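Kitchen and Living Room Tips: Getting the Most Out of a Tidy-Up Kit
8th October
12 comments

So I finally caved and signed up for the Pluvex home kit in April, and people keep asking me whether it's worth the money. My short answer is that it's worth it if you do a bit of prep, and a pricey headache if you don't! These are the habits I've settled into.

Start with snacks. Soft bags are the hardest thing for any gripper, and they're also what my family leaves all over the place, so I'd rather train on those than on nice easy boxes. Stand the bag up, get one pad on each side, and squeeze only until it stops slipping (crushed candy is a sad thing to find on movie night). Keep the box you're sorting into low and open – tall bins made everything slower at my house. 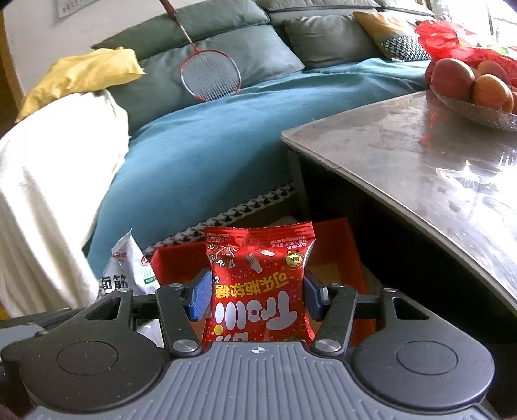

Do you need the paid plan to use the kit?

The basic plan covers sorting and putting away in one room, and that's plenty for most apartments. The paid one adds a second room and costs 20 dollars a month. I tried it for 8 weeks and went back to basic.

Wipe the finger pads before you start. A damp cloth is fine, then let them dry all the way. Sugar dust and chip grease build up faster than you'd think, and a greasy pad lets go of things at the worst moment. I keep a cloth in the same drawer as the charger, so I have no excuse.

Glossy tabletops deserve a quick wipe too, and I pull the curtains partway when the sun is low. Glare gave my kit more trouble than clutter ever did.

Throws and blankets: tuck them in or fold them up first. I used to skip this and spent half the session rescuing a corner of fleece. Fruit I still move by hand, thank you very much – one bruised pear was enough for me.

I looked at the Kesholm service before buying. It's nicely made and the app is prettier, but you have to book your setup visit and the spare pads cost more. With Pluvex I swapped the pads myself in a few minutes, and the little screws all went back where they came from.

Next up I'm trying it on the pantry shelf, starting with the pasta.

Share 8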